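What I learned from a year of buying less packaging

24 Jul 2021

I said last summer that I would write this up when the year was over, and the year ended in June, so I am a few weeks behind. The plan was to stop bringing home food and cleaning supplies in packaging we throw away, as far as we could manage it on a normal budget in a town with one refill shop. I kept a notebook on the kitchen windowsill and wrote down whatever went in the trash.

First, the part that worked. Dry goods were easy. Rice, oats, lentils, flour, sugar and salt all come from the bins at Heltberg, the refill shop on the corner by the post office. You bring your own jars, they weigh them empty, you fill them and pay for the difference. I went every second week with a canvas bag full of old pasta sauce jars. The jars are heavy, and I broke two on the walk home in the first month. After that I switched to cloth bags for the rice and lentils and poured them into jars at home.

The oats cost less than what I used to buy. The flour costs more, and I bake bread, so that one I notice. Lihua Li, who I split a vegetable box with, did the sums for her own household and came out 84 dollars ahead over the year. I came out slightly behind. She doesn't bake.

Cleaning supplies were also simple. I use one concentrate from Draltwood for floors, counters and the bathroom, and top up the same spray bottle. I tried making my own with vinegar and orange peel and went back to the concentrate after a while. The homemade version was fine on the windows and did nothing for the stove.

Shampoo took longer. I went through three kinds of bar before finding one that didn't leave my hair feeling waxy. We have hard water here, which seems to be the problem. If yours is hard too, try a small piece of a bar before you pay for a whole one.
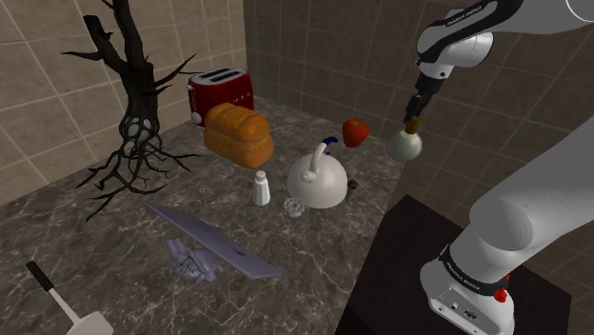 Ankica Hoxha wrote to me in the spring that she had given up on bars completely and takes her old bottles to be refilled, and that she thought I was making things harder than they needed to be. She asked why I would throw out a perfectly good bottle to buy something new that was supposed to save bottles. I had done exactly that, with four of them. I now think she is right, and if I were starting over I would use up and refill everything in the house before buying a single new item.

That goes for containers generally. In the first two months I bought a set of matching storage tins, a steel lunch box and a bread bag. The bread bag gets used every day. The tins are nice, but the sauce jars do the same job.

Now the parts that didn't work. Cheese is the big one. The counter at the supermarket won't fill a customer's own container, and the market stall that will is only there in the warmer months. I tried going without and lasted until October. We eat cheese, and it comes in plastic, and I have stopped writing it down with a frowning face next to it.

Frozen peas, same thing. Medicine, obviously. Anything that comes by mail is a gamble. I ordered seeds from Tretar, a small organic grower, and they arrived in paper envelopes inside a reused cardboard box. I ordered a replacement lid for a pot from another company and got enough plastic film to wrap the whole stove.

By the end, the notebook had 186 entries in it. A lot of those are cheese. I don't have a number for the year before, so I can't give you a percentage, but we used to put the trash can out every week and now it goes out every third week. Part of that is the compost. We started a heap behind the shed in September and most of what used to make the bag heavy goes there.

A few people have asked about time. The trip to Heltberg takes me 60 minutes there and back on foot, including filling the jars. I like the walk. With small children or a long commute I probably wouldn't have kept it up — one refill shop is not many, and it closes at five.

Muchen Long asked in the comments on my last post whether the shop's goods are organic. Most are. The labels on the bins say which, and where they were grown. The chickpeas and the sunflower seeds are not, or weren't when I last looked.

I'm keeping the dry goods, the concentrate, the vegetable box and the compost. I'm dropping the notebook. Next I want to try growing enough salad greens that we don't buy the bagged kind between May and September. I have 20 feet of bed along the fence, half of it in shade after lunch, and the slugs have already found the first row.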